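We use cookies to remember your settings and to see which pages get read. Accept / Manage

Filed under: Workshop log, Arms

Thursday, December 2020

Pratberg arms, drinks layout. Lucie in from ten, me after lunch.

Re-did the right wrist bracket first. Two of the M4 holes had gone oval, so I drilled a fresh plate and put threadlock on everything. Cable now goes over the top of the gripper with more slack. Left arm untouched apart from a new zero on the elbow, which was out by 6 mm at full reach.

Scoop pick-up: 26 tries, 21 good. The misses were all the same -- fingers close too high on the handle and it turns in the grip. Lucie wants rubber sleeving on the fingers. I would sooner drop the grasp point first and see. Grip force left at 400 on the Trotari board, no units in the manual as usual.

Table layout is the one Howard Bainbridge drew up in March, so the old Skullness position file still loads. Tray at the back, ice in the middle, board and fruit on the right. Please don't shift the tray, the file has its corners in it.

To do: lower grasp point, ask Pascu about the spare gripper cable, more brown paper.

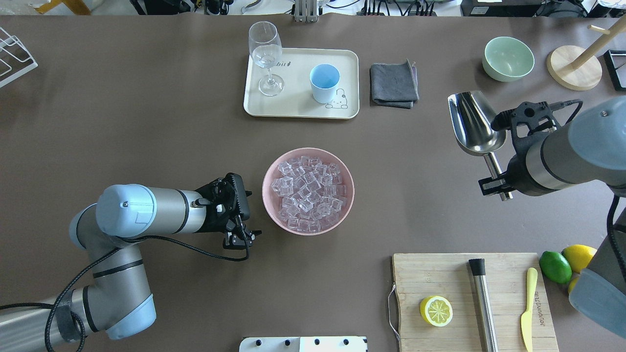
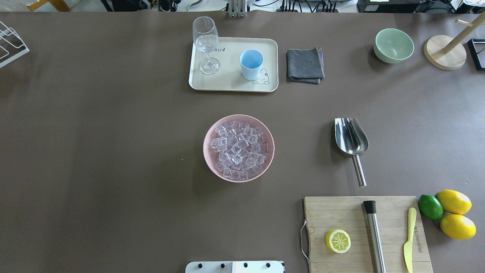
Scoop in the right gripper in the first, lying to the right of the ice bowl in the second. -- L. Penner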